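Print this page | E-mail this page

Ticket 228: Bars of both colors mixed in the gray bin
Status: Resolved
Opened by: Sofia Teixeira, Grirnstead workshop
Answered by: Tahsin Saha, Comero

Hello Tahsin, and sorry to bother you on a Sunday! We keep our red bars and green bars apart on the shelf, but both colors end up in the one big metal bin on the table, and my tally sheet never agrees with what's in there. I've started over twice since 11 this morning and I'm getting a little cross with it.

Hi Sofia, no bother at all, I had the kettle on anyway. My first thought was that the sheet was being filled in from memory at the end of the day (I've done it myself, more often than I'd like to admit). Would you try going by color, greens first, and write each number down before you touch the next lot?

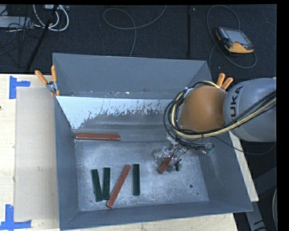
The other thing I'd look at is the worn edges on the reds. If you're setting the scuffed ones to one side to look at later, they may be getting written down twice, once when they come out and again when they go back.

Oh, that was it! I had a little "look at later" line on the sheet and was adding it to the total. Crossed it off, recounted, and it matches. Thank you so much, closing this one.

3 comments | Shared 20 times

laizer_dee: Same trouble with our sheet, will try greens first.

MP: Could the blank sheet be posted please?

Sofia T.: Will do once I've tidied it up!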